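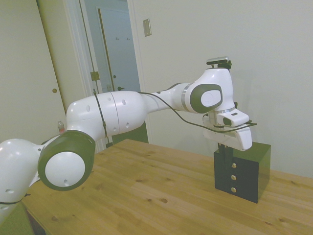
Flestine has opened orders for its tabletop arm service, a monthly rental aimed at small workshops and repair counters that want help with short, repetitive handling jobs. The company delivers the arm, sets it up on the customer's own bench and teaches it up to 6 tasks during the first visit. The service uses a white arm with a two-finger gripper and a small camera mounted up at the wrist, and it works on an ordinary wooden table. Cables run along the outside of the shell, so they can be reached without taking the housing apart. Reaching down into the top of an upright box, like the black one with three brass-colored knobs, is among the jobs Flestine lists in its starter set.

The rental costs $3000 for the first month, including setup, and less after that depending on the length of the contract. Customers who want more tasks can book another visit or record them on their own with the software that comes with the arm.

"Most of the shops we talked to had one bench and one job they were tired of," said Sachiko Miyazaki, who runs the service at Flestine. "They wanted to try it for a season before buying anything."

The first 40 units are going to customers in Amholm, where the company has its support staff. Hideaki Arai, owner of a parts shop there, has had one since May and uses it for sorting and box work in the mornings. He said setup took an afternoon, and that teaching a new task still takes him longer than he would like — the software asks for a fresh set of camera positions each time the table is moved.

Flestine plans to have 100 units out by the end of the year. A version with a longer reach is being tested, but the company has not given a price for it.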